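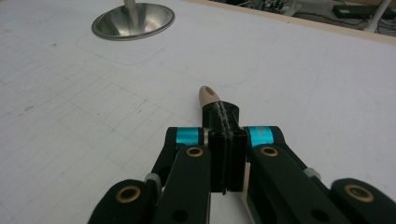
The Weveck table, near side.

Gradstead Spatula and Stand, data card
Version 6
Last edited 25 February 2023
Kept by Maureen Marsden, Trururham

What's in it

249 clips of a spatula being moved from one part of a white table to another, usually in the neighborhood of a metal stand. If you came for cooking, there is none. No egg was harmed, flipped or consulted.

The set grew out of Wragg, our earlier collection of kitchen drawers, which had plenty of utensils and almost no view of any of them. Gradstead has fewer objects and you get to see them.

Folders

clips/ has the video, one file per clip
notes/ has one text file per clip, in whatever mood the note taker was in
stills/ has 508 still pictures pulled from the clips
old/ is old. Please leave it alone until I've read it.

A clip and its note share a name. A still has the clip's name with a number tacked on the end. If you find a still with no parent clip, it probably belonged to something I deleted in January and I'd like to hear from you.

The table

Large, white, with a light wood edge and a faint gray grid of small squares. The grid is handy for describing where things are and useless for measuring, as I never wrote down how big a square is. Notes that give a position in squares are counting from the corner the note taker happened to be standing at. Some 50 notes say which corner. Treasure those.

The surface also has small specks and stains. They stay put from clip to clip, so several people have used them to line up stills, with better results than they got from the grid. I've therefore stopped promising to clean it.

There are rounded rectangular outlines drawn faintly on the surface too. They are parking spots. In the notes, "parked" means the stand's base is inside one, and "strayed" means it has wandered. You'll also see "sort of parked," for which I apologize.
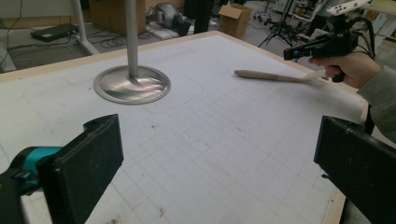
The stand

A silver pole on a round, shiny metal base. The base is reflective enough to pick up light from all over the room, and anyone hoping to find its outline by brightness alone should set aside an afternoon. Most views lose the upper part of the pole. Nothing in the notes depends on the top of the stand, so don't go looking for it.

Older notes call it "the lamp." It isn't labeled as a lamp anywhere else and I'd like the word to die out.

The spatula

Wood, pale, long handle. Notes use these words for it:

down: lying on the table
up: held clear of the table
leaning: held, with one end at or near the surface
gone: out of view, presumably fine

"Handle" and "blade" should be easy to tell apart. At some angles the whole thing reads as a long flat stick, and the notes duly say "stick." Search for both words or you'll miss clips.
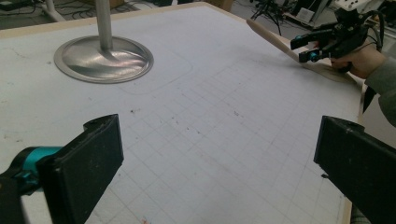 Known problems

The floor past the table is visible in some clips, cardboard boxes included. It has no labels and is not getting any.

Left and right are given as seen in the clip. Except in the notes that begin "from my side," which mean it.

Duplicate notes exist. Where two disagree, keep the longer one. The shorter one was usually written just before lunch.

Corrections

Send them to Maureen at the Trururham office with the clip name in the subject line. A message saying "the one with the spatula" will be answered last.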